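Give me the small room every time

The arena tours are back on sale for next January, and I know people who have already paid for seats in row 31 of the upper tier. Good luck to them. I'd still take a night at Harker, the old chapel in Hindville, with 279 other people and a bar that runs out of ice!
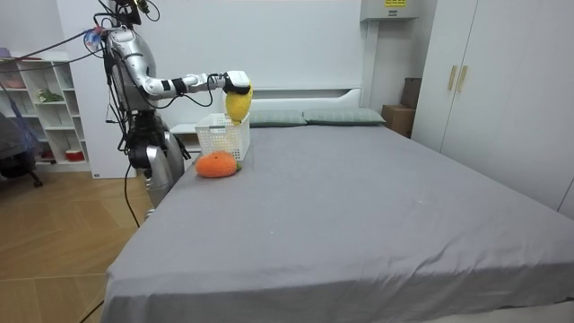 A yellow plush fruit over the white basket.

I saw Mwakalinga there on their first proper tour, and I can still hear the bass coming up through the floorboards. They played 24 songs, took requests, and stopped halfway through one to retune (we all sang the chorus without them, badly and very loudly). 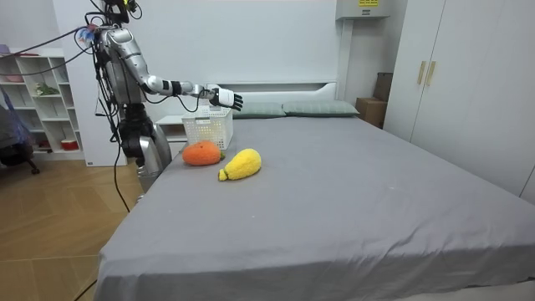 Silver and white, at the side of the bed.

You can't get that in a hall with giant screens. Up close you hear the singer breathe in, you see the drummer grinning, and support acts like Cimeck get listened to properly. I bought their record on the way out, one of 500, and I've nearly worn it through. 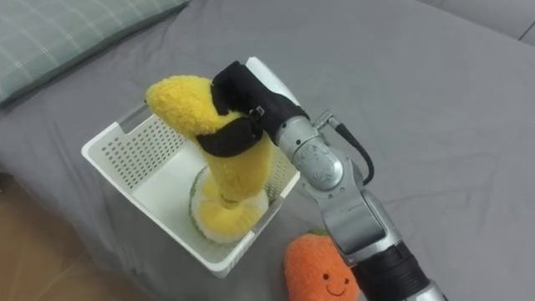 Plush banana, held upright.

So when the doors open again, please pick a band you half know and a room you can cross in ten steps. Go early, stand near the front and buy the T-shirt.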